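Town & Region | City Centers | Events

Curkport opens the doors of its lighting depot

Before the holiday lights go up over Harbor Street and the market square, they spend most of the year in a former bus garage on the east side of Curkport. The city let the public in for one afternoon, on 04/10/2025, and a line had formed at the side gate before opening time.

The garage was built in 1950 and stopped handling buses long ago. The public works department now shares it with Traseo, the contractor that hangs the lights and takes them down again in January. Visitors went through in groups of 17, each with a guide from the city.

The first stop was the storage hall. The strings for the downtown streets hang on racks, sorted by street name, with a paper tag on each end. There are 193 of them this year. The older ones still carried regular bulbs until 2000, when the city began replacing them street by street. A few of the old strings have been kept for the town museum, which has asked for them twice and has not yet picked them up. 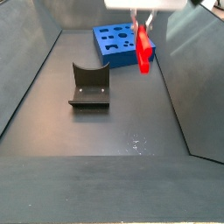

Anjani Yeoh, who plans the city center program for Curkport, led the second group. She spent most of her time on the question people kept asking, which was whether all the streets would be lit again. Mill Lane and the lower end of Station Road were left out last winter while the water main was being replaced. Both are back on the list. Church Row will get lights for the first time, after shop owners there agreed to pay for the wall hooks.

The bridge is still undecided. The state owns it and wants a new load calculation for anything attached to the lampposts. The city sent in the papers in June and is waiting for an answer.

In the next room, the groups saw how the strings are checked. Each one is laid out, switched on and left running overnight. Sections that go dark are cut out and replaced, and the weatherproof plugs are changed whether they look worn or not. One man asked if he could bring in his own string from home. He was told no.

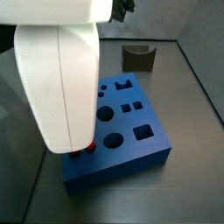 White robotic arm over a blue block on a gray tabletop.

The supplier Vurkance had a stand near the back wall with timers and switch boxes. The city plans to use its timers on Harbor Street, where the lights will go off at 11 p.m. and come back on at 6 a.m. The rest of downtown keeps the old schedule for now. A resident of Harbor Street said she would have liked 10 p.m.

Coffee and cake were sold by the Harahap bakery, which will also have a booth on the square in December. The cake was gone by three o'clock. Parking was a problem, and several cars were left on the grass along the access road. 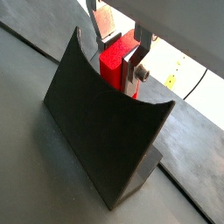 CURKPORT, April

Work on the big tree is further behind. The old stand in the market square has rusted through at the base and has to be dug out, along with part of the paving. Yeoh said the job will be put out for bids over the summer. If the new stand is not ready in time, the tree will go up in front of the library, as it did once before.

The switch-on is planned for the Friday before the first Sunday in Advent. Anyone who wants to report a broken hook or a loose cable on their building can call the public works office on weekday mornings. The depot will not be open to the public again this year.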